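Teaching by Hand: How the Grusdale Project Gathers Its Examples

A machine that can pick up one cup from one spot on one table is easy enough to build. The harder task is to build a machine that can manage a different cup, placed somewhere else, in the light of a different hour. For the Grusdale project, that second task has become a question of examples: how many are needed, who should provide them, and what each one ought to contain.

The project began in September with a modest goal. Its staff wished to collect a set of short demonstrations of two-handed work, made by people, from which a learning system could later be trained to move a pair of robot arms. The objects were to be ordinary ones. The motions were to be those a person performs at a kitchen counter or a packing bench: lifting, turning, passing from one side to the other, setting down.

Demonstrations of this sort have often been recorded by having an operator steer a robot from a distance. The method is sound but slow, and it ties every session to the room where the robot stands. Grusdale took another course. Its demonstrators hold the grippers themselves, one in each hand, and carry out the task directly. Each gripper bears a cube printed with black and white patterns, which allows its position and angle to be worked out from the recorded video. No robot is required at the table.

"We ask people to do the job at the speed they would choose at home," says Lino Colombo, who directs the collection work. "If they slow down to be helpful, the system learns to be slow. If they pause to think, it learns the pause."

Demonstrators complete 14 practice attempts before any recording is kept. Most find the first few awkward. A gripper has no fingertips and gives little sense of weight, and a round object tends to slide away when one side makes contact ahead of the other. The usual remedy is to steady the object with one gripper and close in with the second, a habit that most people adopt without instruction. Colombo regards such habits as the most useful part of the collection, and the written guidance for demonstrators leaves them alone wherever possible.

The guidance is firmer on other points. Both marker cubes must stay in view for as long as the task allows. Sleeves are to be pushed clear of the grippers. The object's starting place is changed after every attempt, and its facing is changed as well when the shape makes this meaningful. An attempt in which the object is dropped and recovered is kept and labeled as a recovery. One in which the demonstrator stops to speak with a colleague is discarded.

Each task is recorded until 100 accepted examples are on hand, and the target for a full family of related tasks is 500. The bowl and dish family, the first to near completion, stood at 475 when this article was prepared. The remaining attempts have been held back for objects of unusual size, which the earlier sessions had neglected.

Review takes longer than recording. Every example is checked in Monti, the project's labeling tool, where a reviewer marks the moment of first contact, the moment the object leaves the surface, and the moment of release. A second reviewer repeats the work without seeing the first set of marks. Where the two disagree by more than a few images, the example returns to the queue. Colombo concedes that the procedure is tedious — he performs a share of it each morning before the first session opens at 10:00 — but he has declined proposals to shorten it.

The accepted examples pass next to Zido, the training program. Early results have been mixed. The system places objects well and picks them up less well, particularly those with low or sloping sides. Staff attribute part of the weakness to the examples themselves, as the first demonstrators favored a narrow range of approach angles. Later sessions were planned to widen that range, and demonstrators are now asked to stand at different sides of the table over the course of a morning.

A second site at Grarville will begin recording once its demonstrators have been trained. The arrangement is intended to bring new rooms, new furniture, and new hands into the collection. Whether examples from the two sites can be combined without adjustment remains an open question, and the first comparison will be limited to the bowl and dish tasks, with the same written guidance used at both locations.
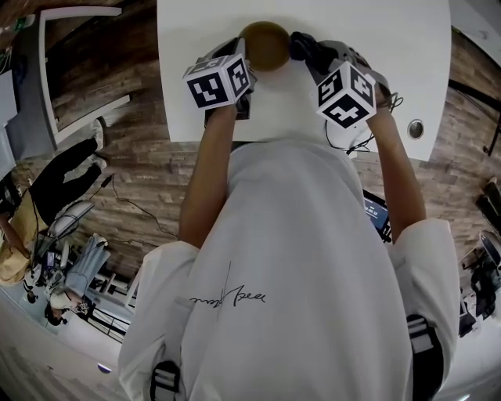

Grusdale Project, Department of Demonstration and Learning

A demonstrator brings two hand-held grippers to a round brown object during work at the table.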